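How to Sort a Bin of Mixed Small Parts

Dump bins fill up fast. Spools, bits of plastic, netting and packing scraps all end up in the same place, and after a few months it is quicker to buy a part than to find one. This method works for any metal bin with an open top.

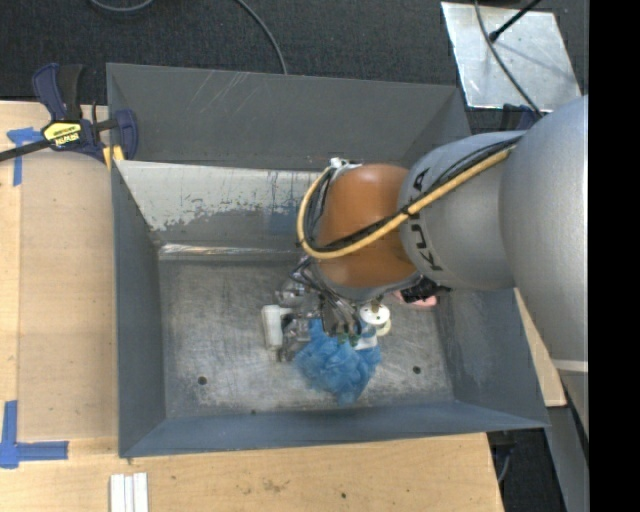
A small pile of mixed items at the bottom of a sheet-metal bin.

What you need
Four shallow trays
A marker and masking tape
Work gloves
A hand brush

1. Label the trays: Keep, Spools, Plastic, Trash. Set them on a bench next to the bin. We use the Wereo trays from the Dorkwood store, but baking pans will do.

2. Take out anything soft first. Netting and thin plastic snag on small parts, so lift them slowly from the top and shake them over the bin before you set them aside.

3. Pull the round things next — spools, rings, caps. Tape down any loose ends.

4. Move the rigid plastic pieces to their tray. Don't try to identify them yet.

5. Pick out the small parts by hand. Clear ones are easy to miss against bare metal, so check the corners with a flashlight.

6. Brush the floor of the bin and go through the sweepings once.

7. Count only what goes back into stock. If you have more than 200 of one part, give it a container of its own.

Wipe down the walls before refilling. Scuffs on the metal can stay.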